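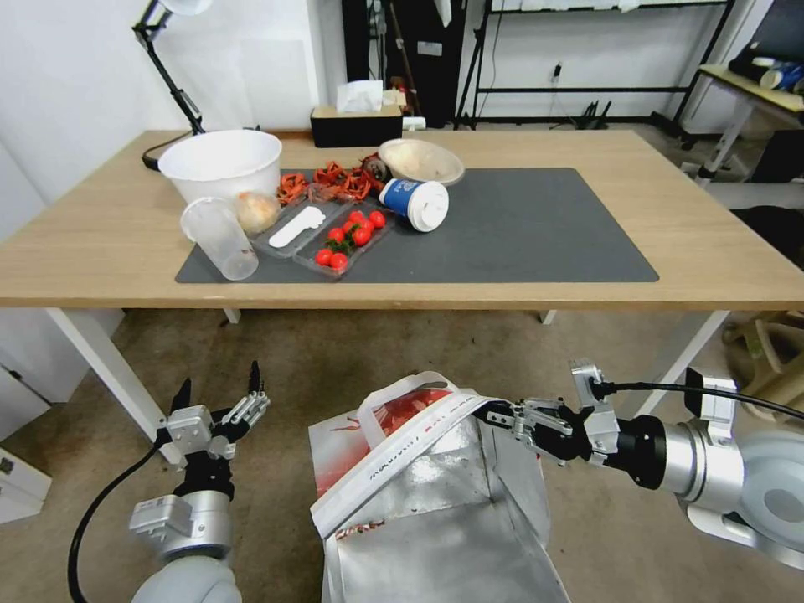 The two-armed robot at Dillside with a foil-lined bag in its right gripper.

Two-armed robot packs takeout to build a training set

Filed under: Local Business > Machines & Makers
2 min read

Skuvero, a small automation company at Dillside, is recording a robot as it handles takeout bags and food containers at a table. The recordings will be used to train a system called Plelto, meant for kitchens that send out a lot of delivery orders.

The company plans to collect 600 recordings of bag work by October. Each one lasts no more than 40 seconds and is labeled by hand before it goes into the set.

"Stiff boxes were easy for us," said Bhavana Fernandes, who runs data collection at Skuvero. "A soft bag changes shape every time you touch it, so you need a lot of examples of the same bag." 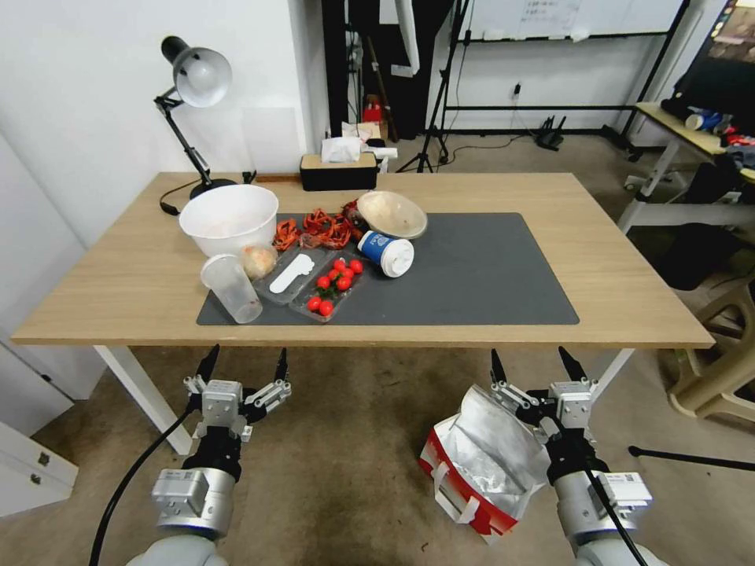
Cherry tomatoes, an onion and a paper cup share the table with a large white bowl. Photo: Skuvero

An operator guides the arms through each attempt. The table is rearranged between sessions - a cup may be standing in one and on its side in the next - so that the system does not learn a single layout. Failed attempts are kept and marked as failures.

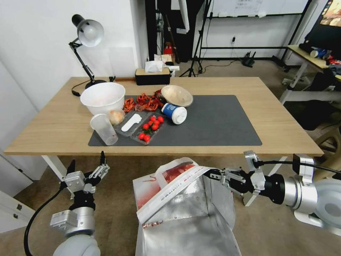
What comes next

Gopinath Nair, an engineer on the project, said the first version of Plelto was trained on 14 kinds of container and did poorly with anything that had handles. The current round is meant to fix that. Bags are recorded in the gripper and also on the floor, with the arms starting from different positions.
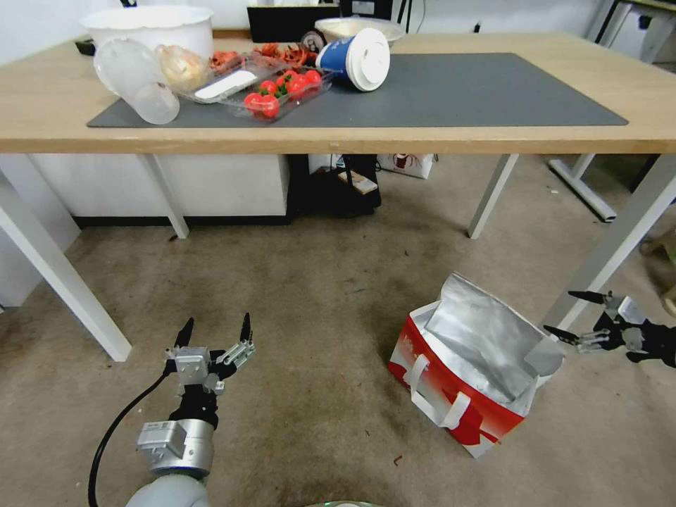
Krishnan, a catering supplier, has agreed to test the system in one of its packing rooms once the set is complete. Neither company would discuss the cost. Nair said staff there would still check every order before it leaves.

Comments (3)

marlow_t
Do they record the bags with greasy handles too? Worked delivery for years and that's most of them.

Pat in Dillside
600 sounds low to me but I guess it depends on how different they are.

kitchenside
Would like to see it do soup.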